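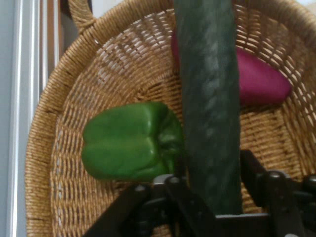 1/5
Gente, janeiro de 2025 e cá estou eu de novo às voltas com a planilha de compras do laboratório. Prometi contar como anda o plano da garra nova, então puxem uma cadeira!

2/5
O teste que mais pesa na escolha é o do cesto de vime: pimentão verde, pepino e o roxinho, tudo junto lá no fundo. Dedo largo sofre ali, e pepino encostado em pimentão pede pontas finas – isso vai para o topo da lista.

3/5
Pedi proposta à Drusberg e à Vallbridge. A primeira entrega em 8 semanas, a segunda em 12, mas inclui dedos de reposição (o Gayan Marikar, que cuida da manutenção, já votou nessa, claro).

4/5
Reservei verba para até 24 pares de dedos no ano. Parece muito, eu sei, mas peça de desgaste some do orçamento num piscar de olhos – e parafuso também entra na conta, viu?

5/5
Decisão só em junho, com o Eustaquio Gallegos. Quem já comprou da Vallbridge, me conta como foi o pós-venda?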